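Fletley Publishes Its House Rules for Hand-Held Gripper Recording

November 2, 2021

Hi, I'm Noemi Pace, and I look after data practice at Fletley. Today we're putting our house rules for hand-held gripper recording out in the open, free for anyone to copy, and I'm really happy about it! We've been working from a messy internal version (three pages of my own notes, mostly) and people at other labs kept asking for it.

The short story: a lot of what robots learn about picking things up now starts with a person holding a gripper in an ordinary room. There are plenty of standards for robots behind fences. For somebody at home with a gripper and a heap of snacks, we had very little to go on, so we wrote it down ourselves with our friends at Tidar and Darnau.

The guide has 50 rules. I won't read you all of them, but these are the ones I get the most mail over:

Rule 4. Leave the room lived-in. Move anything private (mail, medicine, family photos) before you start, and let the rest stay.

Rule 11. Packaging stays real. Crinkly bags, shiny wrappers, boxes with small print on them. Please don't swap them for plain foam blocks.

Rule 12. Check both finger pads and all the pivot screws before every session. Yes, every session.

Rule 19. If two people are working at the same surface, agree out loud who reaches first.

Snack sorting is the task we lean on most when we teach the rules, and this is the kind of spread we mean:
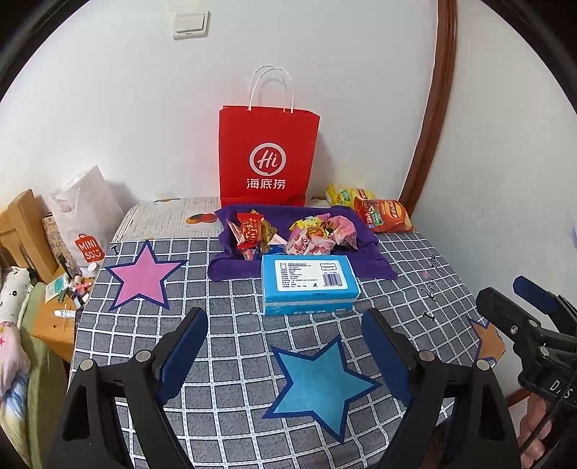
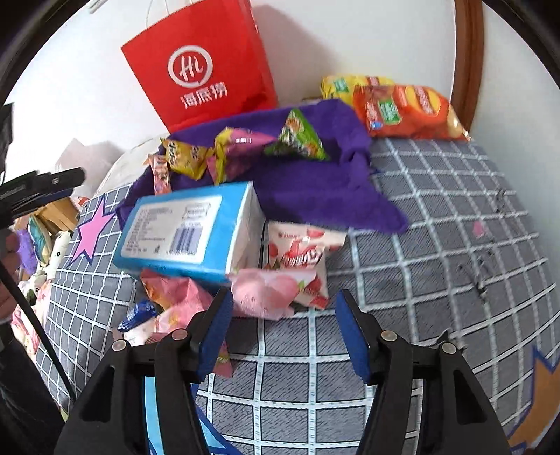 Rule 23 is the one we argued over the longest. It covers brand names and logos, and whether they should be blurred before a recording is shared. Myrto Tzavaras, who leads the work at Darnau, wanted everything blurred. I wanted nothing blurred. We settled on this: product labels can stay, and anything that points to a person or an address has to go. "I still think Noemi gave in more than I did," Myrto tells me, and she's probably right.

We tried the draft out in August with teams in Murín, and 153 comments came back. Some were typos (thank you, I'm a terrible speller). The best ones were about breaks. Holding a gripper is harder on the wrist than it looks, so Rule 31 now says no one records for more than 50 minutes without putting it down, and a tired recorder can stop at any time without giving a reason.

Consent got a full rewrite too. Everyone who lives in the home signs off, in a language they read comfortably, and they can pull their recordings later.

The guide is voluntary. We don't certify anybody, and following it doesn't replace local safety or privacy law. We're printing 2000 copies for labs and classrooms, and the plain text version is on the Fletley site now.

Comments on the next edition are open, and Rule 23 is first on the list. Write to the Fletley press desk and ask for me or Myrto.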